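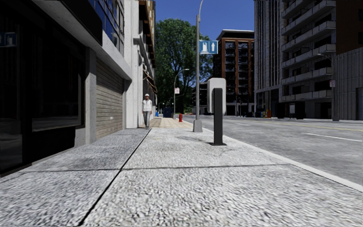 3.2 Simulated sidewalk environment

The course project at Bowen runs over one semester, and the student teams work in simulation until September, when they get access to the real delivery robot. For this reason we wanted a virtual city that has the same kind of difficulties as a real street. We use the Ferirberg map, which the students load into the Prestisura simulator on the laboratory computers.

Figure 2. View along a sidewalk of the simulated city, with one pedestrian ahead and street furniture close to the curb.

Each team has to write a program which moves the robot along the sidewalk and keeps it away from people, from the curb and from fixed objects. The objects on the curb side, such as the lamp pole, the black bollard and the utility cabinet in Figure 2, gave the students more work than we expected. The bollard partly hides the cabinet behind it, and in our first version of the task several programs joined the two into one obstacle. This is acceptable for a short route, but it makes the planned path wider than necessary. We decided to keep this place in the map and to discuss it in class.

A second difficulty is the light. The side near the building lies in shadow and the side near the curb is bright, so a detector with a fixed threshold does not behave equally on both. Two joints between the slabs also appear as dark lines on the pavement. Teams that searched for the curb only by edges had to add one more condition – usually the height difference from the depth data.

In total, 39 students took part, in teams of 3 or 4. They recorded 294 complete runs on the map, and every run was stored together with the version of the program that produced it. A run was counted as complete when the robot reached the goal point, also if it had stopped on the way to let a pedestrian pass. Runs with a collision were kept in a separate folder and are discussed in Section 4. The same starting positions were later used for the comparison with the Birkby route, where the sidewalk is narrower and the teams could not change their parameters anymore.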